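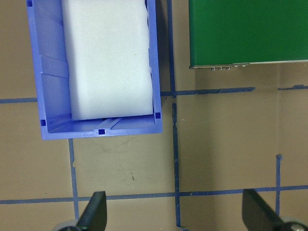 November, Okafor workshop notebook
Written up by whoever had the tape in hand, for the rest of the bench

Right, the big table is papered again and the grid is back down, and I wanted to get it all into the book while my knees still remember it. I started late in the morning with a pot of tea and the idea that it would be a short job, and I'm writing this with the same pot gone cold beside me, so make of that what you will.

The old paper had done well. It had gone soft at the front where everyone leans, and the tape had started to lift in little curls that caught your sleeve, and somebody (I have my suspicions, and they include me) had been using one corner for sums. I kept the corner with the sums. It's folded into the back of this book in case they were important.

For the new covering I used the brown paper from the Pevine roll, the heavier one. It has a bit of a curl to it when it comes off, and I found it much happier after I'd rolled it backwards on itself and left it under the big books for as long as it takes to sweep the floor. There's almost 100 metres left on the roll, so please don't order more, and please do put it back on the shelf standing up. It gets a flat side otherwise and then it fights you.

Then the tape. Last time we measured every line separately from the table edge, and by the far side things had wandered so badly that the last row looked like it belonged to another table. This time I made a marking stick out of a leftover lath. It's 636 mm end to end with pencil marks every 159, so one length gives you 4 squares, and you just walk it along and tick the paper as you go. I did all the ticks one way, had my tea, did all the ticks the other way, and only then opened the tape. I know that sounds fussy but I enjoyed it enormously.

The squares still aren't perfect. I'd call them roughly square and leave it there. What matters to us is that you can say "one over from the corner" and another person will put their hand on the same spot, and for that they're lovely.

Notes on the tape itself, for next time:

Blue, the low-tack one, as before. The Zusico roll tears cleaner than the one in the drawer, and the drawer one leaves a whisker at every end.

Lay it loose and press it afterwards. If you pull it tight it shrinks back overnight and puckers the paper, and I've done that often enough to have earned an opinion.

Go over the crossings with the back of a spoon. The spoon now lives with the tape. It isn't for yoghurt anymore.

While the paper was off I gave the belt a wipe as well, with a barely damp cloth. I like that green. There were crumbs of something along the aluminum, down near the bolts at the end, and a dry paintbrush got them out far better than the cloth did. If you're doing it yourself, brush first and wipe second. I did it the other way around and made paste.

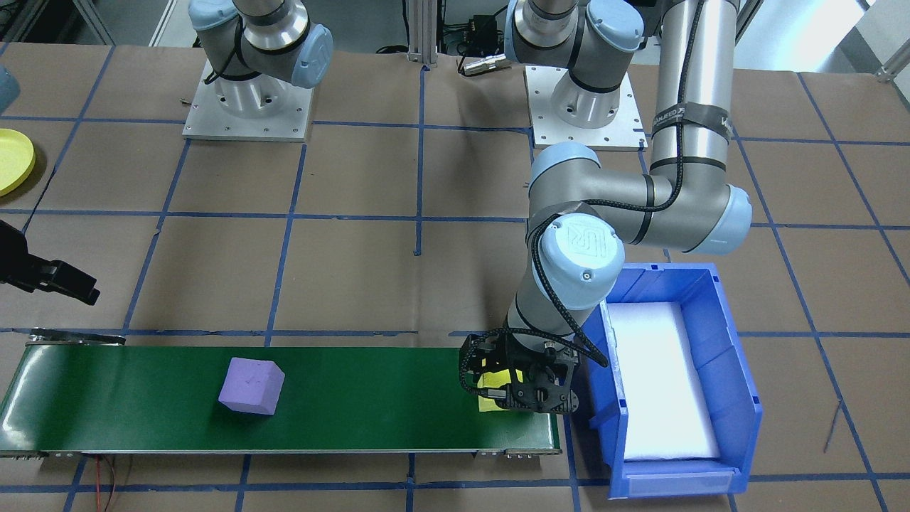 Brown paper, blue tape down, belt in its place. Yellow block over the right end.

Now the bins, which were really what I meant to write about before the tape ran away with me. The blue ones are good sturdy bins, but those ribs and ridges inside them are a nuisance for anything small, and hard plastic makes a dreadful clatter when a block goes in. We tried a folded tea towel for a while. It worked nicely until it bunched up at one end, and then everything slid down to the other.

So I've gone to foam. It's the white sort, a big slab of it, cut to take up most of the width of the bin and sit down flat inside. I left a gap at the front so you can get your fingers in and lift it out, and I'd ask you to resist the urge to fill that gap with anything, however handy it looks. The first piece I cut was a proper wedge-it-in fit, and I had to turn the bin over and thump it like a jelly to get the thing out again.

Cutting: the long bread knife, small strokes, no pressing. My first edge wobbled and I've put that offcut in the Lono box for packing the scales. The front edge on the good one has a gentle curve to it which I'd love to claim I planned. The corners came up a little rounded too, and I've left them, it all looks friendlier that way.

One thing to keep an eye on is dust. White foam shows every speck, and there's always a bit of grey about. I tried a sticky roller and it pulled at the surface, so I went back to shaking the slab out over the back step, which does the job if you stand upwind. I did not stand upwind.

Please also leave the dark squares on the bin rims alone. No labels over them, no tape, and don't rest a pencil case on the lip. If a bin needs a name, put it on a tag and tie the tag on.

Still to do: the underside of the paper wants one more strip at the near edge, as I ran out of patience there. The marking stick needs a hole drilled in one end so it can hang on a nail. And I'd like to try a thinner slab in a second bin, to see whether we need all that depth or whether I've just been generous with the foam. I'll cut it when I'm next in, unless somebody gets there before me, in which case the bread knife is in the second drawer, wrapped in the old tea towel.

Comments

The spoon trick is a good one. I used it on the side bench this afternoon and the crossings are as flat as anything. I did wonder where the spoon had gone.

Those were my sums in the corner, thank you for keeping them! They're for the shelf brackets. Could you leave them on my stool?

Would you go with the thinner foam for the tall bins? Ours at the Pevine end are deeper and I can hardly reach the bottom as it is.
– For tall ones I'd go thicker if anything, so the floor comes up to meet you. There's a big offcut by the door, take it and have a play.

Nail is up for the marking stick, left of the window. I haven't drilled the hole.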